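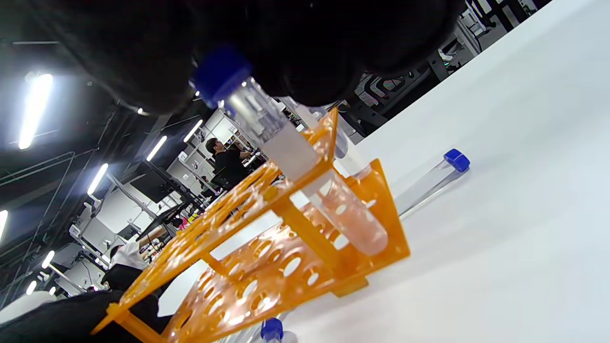
A tube on its way into the orange rack at Dulau.

Dulau lab tour: the software end of things
By Enda Ó Dubhghaill, 4 Sep 2022

So I finally got my visit to Dulau, after missing the July one because of a wedding (lovely wedding, no regrets). The lab is out past the Etcombe turnoff and I drove by it twice before spotting the sign. They let in a small group, hand you a visitor badge that won't stay clipped to anything, and then you're pretty much free to bother people at their desks, which I did!

I write motion code for packaging lines, so I went straight for the tube work. Putting a centrifuge tube into a rack sounds like nothing. Then you look at the rack they use: bright orange plastic, two tiers, a top full of round holes and a lower tier with some holes bigger than others. Light comes right through the plastic and it glows. Great to look at, miserable for depth sensing. The tubes are clear too, so their perception stack leans hard on the blue caps. Find the cap, fit an axis down from it, and use the rack model to decide which hole you're aiming for.

The planner is called Dreltik and they wrote it in-house. I'd expected one big trajectory from pick to place, but it splits the job in two. The first stretch is ordinary collision-free planning, nothing I hadn't seen before. Then, a little above the rack, it hands over to a compliant controller that mostly cares about force and tilt. If the tube catches on the edge of a hole, it backs off, shifts a hair and tries again. I asked how many retries it gets and the answer was 2, after which it stops and flags the slot. I would have guessed more, but apparently every extra try mostly just shoved the rack across the table.

A tube lying flat on the white tabletop is its own headache, by the way. The cap detector is happy enough, but the grasp planner has to come up with a reorientation before the tube can go anywhere near a hole. Dreltik treats that as a separate subtask with its own little tree of options, and I got to poke through one in the viewer. So many dead branches! Most of them died on wrist limits, same as mine do at work.

My favorite part was the replay tool, Hennessy. You load an episode and scrub through it with the wrist view on one side and the planner's state on the other, all on one clock. They had 3,226 episodes indexed when I was there and the search came back before I'd taken my finger off the key. You can ask for every insertion where the tilt estimate jumped in the last stretch, and you get a list. At my job we do that with a spreadsheet and a lot of swearing.

Less good: the calibration page is a mess of tabs, and I never did find out how they handle a rack that's been bumped halfway through a run. Next time I'll ask that before the coffee.

Last updated: September 2022
Contact Enda | © Enda Ó Dubhghaill | Back to top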